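3.2 Juror recall of trial exhibits

We interviewed 31 people who had served on juries in criminal trials in the Cotow district. Each was asked to list the exhibits shown by the defense and to place them in order. The case files held 154 exhibits in all. Azlan Kusuma coded the answers using the Jakis scheme.

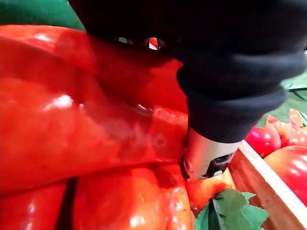

3.3 Order and grouping

Jurors in the Eberhard trial put witness testimony in the right order more often than physical exhibits. Most recalled exhibits by type, with documents in one group and photographs in another, and lost the date on which each was entered. The recalled lists looked more like a produce display split into compartments, with bitter melons in one and cucumbers and carrots together in the next, than like a timeline. 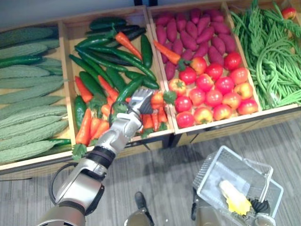
Closing arguments had a clear effect on these lists. Exhibits named again in closing were recalled by 80 percent of jurors, whatever their type. We treat this as a limit on the method, as a display of four compartments can be filled in any order and look the same at the end. Section 4 returns to the Sastum transcripts.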